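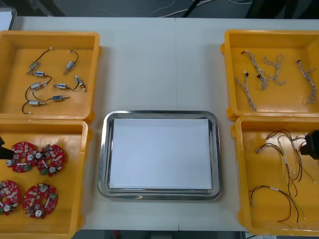
By the Jimgate production desk
Posted 14 August 2023 in Checklists

Location inspection: Petek travel spot, Skarnulard harbour unit
Job no. 2677. Sheet covers the quay, the hire van and the kit store. Online cut only; the broadcast version has its own sheet.

Result codes: P = pass, F = fail, A = act before call time, N/A = not applicable.

1. ACCESS AND PERMISSIONS

1.1 Filming permit on site, correct dates — P
Comment: Permit 1142 covers the quay and the lower steps. The upper car park is outside the boundary. Crew vehicles may stand there but no camera may be set up.

1.2 Landowner contact details on call sheet — A
Comment: Number given is the office line, which closes before the evening set-up. Replace with the duty number.

1.3 Emergency vehicle route kept clear — P

1.4 Public notices at both ends of the quay — F
Comment: North end only. The south notice had been fixed to a gate that stands open and could not be read from the path. Refix to the railing.

2. WORKING NEAR WATER

2.1 Lifejackets, in date, correct size range — A
Comment: Up to 8 people will be within reach of the edge during the running shot. Enough jackets held, but the gas cylinder on one has no legible expiry date. Withdraw and replace.

2.2 Throw line at each working position — P

2.3 Edge marked for night work — P
Comment: Tape is adequate when dry. Check again after rain.

2.4 Presenter route walked at full pace without camera — F
Comment: Walked, not run. The script calls for a run, with the presenter looking at the lens. Repeat at script speed before the shot is approved. Weed on the third landing to be cleared first.

3. CAMERA AND GRIP

3.1 Safety bonds on all overhead fittings — P

3.2 Vehicle mount load-tested — P
Comment: Fivby suction mount, asset 126. Test label present. Pads cleaned before fitting. Maximum speed for this mount is written on the van dashboard and is to stay there.

3.3 Secondary strap on vehicle mount — A
Comment: Strap fitted but taken to the roof rail trim, which is not a load point. Move to the towing eye.

3.4 Drone — N/A
Comment: Removed from the schedule. If it returns for the October pick-ups, a separate assessment is needed.

4. ELECTRICAL

4.1 Portable appliance labels in date — P

4.2 Residual current device tested at the generator — P
Comment: Tripped correctly on the test button.

4.3 Battery charging area attended and ventilated — F
Comment: Chargers found running in the closed van. Move to the kit store, on the hard floor, away from the costume rail.

5. TRAVEL AND HOURS

5.1 Rest period between locations — A
Comment: The one-day turnaround in the Skarnulard schedule leaves too little rest for the driver. Add a second driver or drop the sunrise shot — production to decide and confirm in writing.

5.2 Vaccination and insurance records held for overseas legs — P

5.3 First aid kit in each vehicle — P
Comment: Eyewash short in the van kit.

RELEASE

Not released for filming. Items 1.4, 2.4 and 4.3 to be cleared and re-inspected. Items marked A may be signed off by the production office on receipt of evidence.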